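Langlois to Kindora, done deal? (Unness fans come in here)

Started by terrace_gull
3 March 2026

So the club site finally put it up this morning. Langlois has gone to Kindora and we get an "undisclosed" fee, which in my experience means it's less than you'd like. I'm gutted! He came through our academy, he lived two streets from my sister, and he was the only one of our midfielders who looked up before passing. I had it on the radio while I was doing breakfast and I stood there in the kitchen like someone had canceled my birthday.
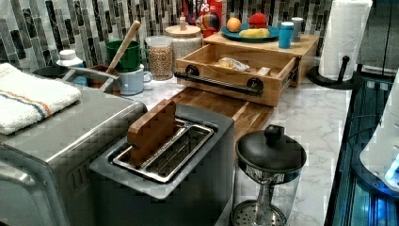 And the timing is what gets me. We're two points off the playoff spots with the hardest part of the schedule coming up, and we sell the guy who takes the corners AND the free kicks. Could they really not have held out until July?

Reply from oldnorthstand
He'd have walked for nothing in July, gull. His contract was up. I'd rather have a check now than a handshake and a nice farewell video. Also (I'll get yelled at for this) he's been coasting since the Plukance game. Two good halves in two months.

Reply from terrace_gull
Coasting!! He played that whole stretch with a strapped ankle. Were you even at Plukance? We were awful from front to back and he was the only one chasing anything.

Reply from oldnorthstand
I was there, row F, in the rain. The official gate was 1,101 and I think I could hear every one of them groaning when he gave the ball away for their second.

Reply from mittens_at_left_back
Can we talk about who comes in? The kid from the reserves looked tidy in the cup. No set pieces from him yet but he tackles, and I've missed tackling.

Fan page write-up for those who haven't seen it, pasted in because their site keeps falling over:
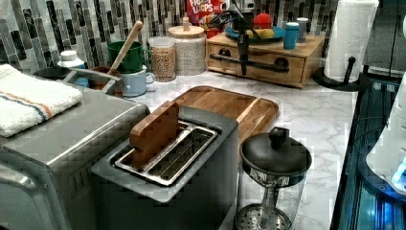 By Fidelina Zapata

I've watched Unness sell a lot of players and I've been cross about most of them. This one I can live with. There were 1,642 of us at his last home game and he went all the way around the field afterward, clapping every side, and I think we knew then. He's 23, he wants to play a level up, and Kindora asked. My gripe is with the board, who had all winter to line up a replacement and didn't.

Reply from terrace_gull
OK, she's right about the board. I still don't have to like it.

Reply from oldnorthstand
First time the three of us have agreed since the away shirt.

Reply from mittens_at_left_back
I liked the away shirt. Anyone driving to the next one? I've got gas money and can bring sandwiches.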